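Thema: Roboter am Packtisch, was ändert sich bei euch?

Packmaus80
Bei uns im Versand (Hillance, Ersatzteile) steht seit April ein Arm am Tisch, und ich bin echt begeistert! Die stumpfe Greiferei ist weg, ich mache jetzt Reklamationen und Sonderaufträge, wofür früher nie Zeit war. Nach der Schicht tut mir die Schulter nicht mehr weh – allein dafür danke.

kistenschieber
Schön für dich. Bei Kļaviņa hieß es auch »Entlastung«, danach wurden zwei Stellen nicht nachbesetzt. Und wer räumt die Störungen weg? Eben.

Packmaus80
Stimmt, die Störungen machen wir. Aber ich hab die Schulung dafür bekommen, 16 Stunden, bezahlt! Mal ein Blick auf den Arbeitsplatz: 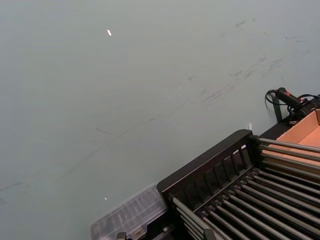

Der Tisch mit Karton und Gestell. Die Schleifspuren dürfen bleiben :-)

D.Rebane
Deividas hier, Schichtleiter bei Rerkard. Wir schaffen mehr als 597 Sendungen pro Schicht, aber mein Team wollte anfangs nicht ran. Erst als die Leute die Abläufe selbst einstellen durften, kam Spaß auf, und zwar richtig!

kistenschieber
Und mehr Lohn fürs Einstellen?

D.Rebane
Eine Stufe höher, ja. Hat gedauert.

kistenschieber
Na gut, das ist mehr als bei uns. Skeptisch bleibe ich trotzdem.

3088 Aufrufe · 16 mal geteilt

Ähnliche Themen
Stistidus-Software: Erfahrungen?
Schichtplan nach Umbau
Betriebsrat und Automatisierung

Kontakt | Impressum | Nach oben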